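4. Fielding workload and throwing volume

4.1 Setting and participants

The data reported in this section were gathered over one domestic season at the Donton ground, where the senior squad trains and plays its home fixtures. Of the 22 contracted players, 18 gave consent and were available for the whole period. Two wicketkeepers are included in the totals for distance covered but left out of the throwing analysis, as returns made from behind the stumps are short, frequent and mostly underarm, and would have distorted the group mean. None of the players had undergone shoulder surgery in the two years before the season began.

Each player was assigned a main fielding role by the coaching staff: close catcher, inner ring or boundary. The roles were fixed for the purposes of analysis, although in limited-overs matches a player might spend several overs outside his usual position. Where this happened for more than half an innings, the innings was recoded to the role in which most of it was spent. Bowlers were coded by the position they held between their own overs.

4.2 Counting procedure

Throws were counted by hand. Two observers sat side-on to the pitch, one on each side of the ground, and entered every overarm return on a tally sheet divided by over. A throw was counted if the ball left the hand above shoulder height and travelled, by eye, at least the length of the pitch. Relay throws were counted once for each thrower. Gentle returns to the bowler between deliveries were ignored, a decision that lowers our totals against those studies in which every release of the ball is logged.

Training throws were counted in the same manner, with one change. In fielding drills the coach called each repetition aloud and the observer checked the call against the sheet at the end of the drill. Disagreements were settled in favour of the observer. Warm-up throws were logged separately and are included in the weekly totals given below, as they make up a large share of the load on the shoulder before a match even when their intensity is low.

Agreement between the two observers was tested in February, before the season proper, using practice matches played on the second pitch. Agreement was good for boundary throws and poorer for throws from the inner ring, where a hard flick and a true overarm throw are difficult to tell apart from a distance. The definitions were tightened after this test and both observers were retrained by Noemi Ferraro, who also resolved the doubtful entries throughout the season.

4.3 Distribution of throws by role

Across the season the group logged 2250 match throws. Boundary fielders accounted for 63 per cent of these, though they made up less than half of the sample. The inner ring produced most of the remainder. Close catchers threw rarely in matches — in several innings not at all — and did nearly all of their throwing in practice.

This imbalance matters for how weekly load is built up. For a boundary fielder, a match day is a heavy throwing day and practice tends to be lighter. For a close catcher the order is reversed, and the heaviest throwing session of the week is often the main fielding practice two days before a match. A single squad-wide limit on practice throws, of the kind used at the club in earlier seasons, therefore affects the two groups in opposite ways. It holds back the close catchers, who could tolerate more, and does little for the boundary fielders, whose load comes mainly from play that no limit can control.

Format also had an effect. Throws per over were highest in the shortest matches, where batters run hard and fielders throw at the stumps in hope of a run-out. Total throws per day were nevertheless higher in the longer format, simply through the number of overs bowled. Players who moved between formats within a week showed the greatest swings in load from one week to the next.

4.4 Soreness ratings

Players rated shoulder and elbow soreness each morning on the five-point form described in Section 3, with 5 standing for soreness severe enough to prevent throwing. The form was filled in before breakfast on match days and on arrival for training on all other days. Return rates were high in the first half of the season and fell away in the second, above all on rest days. Missing ratings were not imputed.

Soreness rose on the day after a heavy throwing day and had mostly settled by the second morning. The rise was larger where the heavy day followed three or more days without throwing. The pattern was clearest among boundary fielders and could not be tested with any confidence for close catchers, whose ratings stayed near the bottom of the scale all season. Elbow ratings followed shoulder ratings closely and added little to the model once the shoulder was included.

No player reported a rating of 5 at any time. This limits what can be said about injury as such. The results concern day-to-day soreness in players who remained fit to play, and should not be read as evidence on the causes of time-loss injury.

4.5 Comparison with earlier schemes

Two existing approaches to load planning were applied to our data after the season. The Wakari scheme sets a weekly ceiling for each player from his own rolling average, with no regard to fielding role. The Gkikas method weights each throw by distance, which requires that distances be recorded or estimated. As we had not measured throw distance directly, a fixed weight was given to each role, and the comparison should be treated with care for that reason.

Under the Wakari scheme, most of the flagged weeks belonged to players returning from a break, and these matched the weeks in which soreness rose most. The scheme missed single heavy days within an otherwise light week. The Gkikas weighting picked up more of these days but also flagged many that were followed by no change in soreness. Neither scheme was clearly better across all roles. A simple rule based on the number of days since the last throwing session performed nearly as well as both and needs no more than a diary.

4.6 Limitations

The sample is small and drawn from one squad. Counting by hand from the boundary gives no information on effort, and a lobbed return and a flat throw at the stumps enter the sheet as the same event. Throws made away from organised practice were not counted — several players said that they threw with club sides or coached juniors on rest days, and this load is missing from the record. The Mendon tour matches were left out because only one observer travelled with the squad.

The coaching staff saw the weekly totals from mid-season onwards and may have changed their practice plans in response. We found no abrupt shift in practice volume after that point, but a gradual change would be hard to separate from the normal tapering of training late in the season.

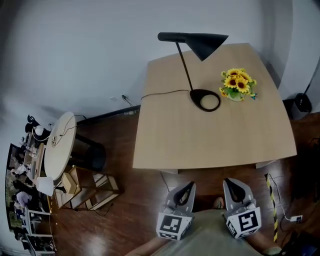 Figure 4. Black desk lamp and sunflowers in a green vase on a light wooden table.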